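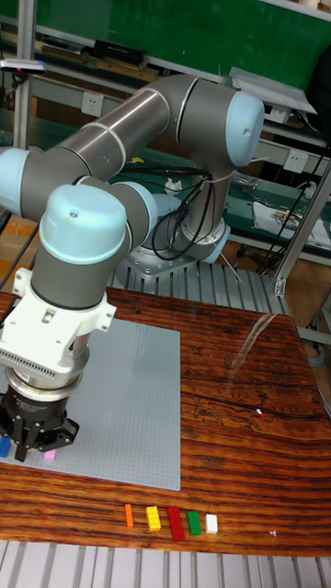

Sorting small bricks: by colour or by shape?

Masilela
October 23, 2021
Hello all. I have a grey studded baseplate and a mixed box of old bricks, bought at the market in Drurnorbridge for 13 pounds with the box included. Before I build, I like to put the pieces for one small model in a row on the bare table, one of each colour, with a little space between them. Orange, yellow, red, green, white. The blue and the pink go on the plate first. My wife says this is a waste of time and I should sort by shape. What do you do?

condia_74
Shape, always. If you put all the red ones together you will search for one narrow brick among 200 red bricks. Your eye finds a colour quickly in a mixed heap, but it does not find a shape.

Chantelle Kruger
I don't agree with condia_74. For a big collection yes, but he is speaking about a handful of pieces on a table. For this the colour is fine. My son does the same and he is much calmer when he sees what comes next.

One remark about the table. On dark striped wood the brown and black pieces disappear completely. I put a white tea towel under them.

Masilela
Thank you Chantelle. I have no brown ones in this box, but I will remember the towel. With the polish on my table the lamp also gives a strong glare, and small white pieces are hard to see in it.

Skememier
Move the lamp to the side, it helped me very much. Also, do you wash second-hand bricks? I leave mine for 45 minutes in warm water with a bit of washing-up liquid.

condia_74
Warm, please, not hot. I spoiled a baseplate in May, it is now bent like a roof tile and nothing holds at the corners.

And I still say shape. With colour rows you must begin again each time the box gets bigger.

Chantelle Kruger
Then he begins again, it is a hobby :)

Masilela
I will try shape for the box and colour for the table. The plate I will wash by hand. Does somebody know if the pink ones lose their colour in the sun? Mine stand near the window.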